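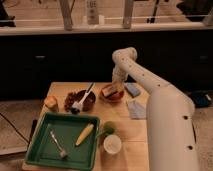 **Opening, keep it under two minutes**

Hi everybody, thanks for coming back from lunch. I'm going to talk about two grippers, one arm, and how I spent most of a spring arguing with a spoon. (Pause. If they don't laugh, move on fast.)

Say who I am, say Jondbridge, skip the org chart. Thank Nicanor Vidal now, because last time I forgot until the Q&A and he was sitting right there in the second row.

**What we compared**

- the Jindau gripper, two fingers, stiff pads
- the Ezzat gripper, same idea but with softer pads and a slower close
- same arm, same controller, same fixed camera for both

We had 692 grasp attempts after I threw out the ones where I'd loaded the wrong config. Yes, I did that. Twice! Own up to it here, people always ask about the discards anyway.

**The table**

Go back to the picture for this part. I wanted a messy kitchen table, with bowls, a cup, a fork, a spoon in a tray, toy food, and a cloth lying flat. The granola pieces get everywhere and I stopped tidying them between runs, so both grippers had to live with them.

Point at the spoon. A spoon on its own on a table is hard enough, but put it in a tray with raised sides and now your fingers have to get down in there without hitting the edge. This is where most of my gray hair comes from.

Then point at the corn, same tray. Everybody guesses the corn is the hard one and it's a piece of cake.

**Results (slow down here, I always rush it)**

Out of 692 attempts, 584 ended in a good lift. Ezzat did better on the cloth and the spoon. Jindau was quicker and I liked it more on the cup, where the soft pads kept squishing and slipping off the rim. On the bread it was a wash.

I know you want one winner. If you're buying tomorrow and you handle fabric, get the Ezzat. If it's all cups and bowls I'd save the money.

**Controller stuff, only if there's time**

We started on the Drorkatar controller with the close force at its default and it was way too much. Nicanor turned it down over a weekend and then we redid the first 186 attempts. I was grumpy about it, he was right. The wrist also likes to stop a little high on the approach, so check your tool offset before you blame the pads like I did.

**Wrap up**

Next round is in July, 200 attempts per gripper, with the bowls moved closer together. If you have a gripper you want in there, come find me at the coffee table.

Leave the table picture up during questions. Water bottle!! It's in the side pocket of the backpack.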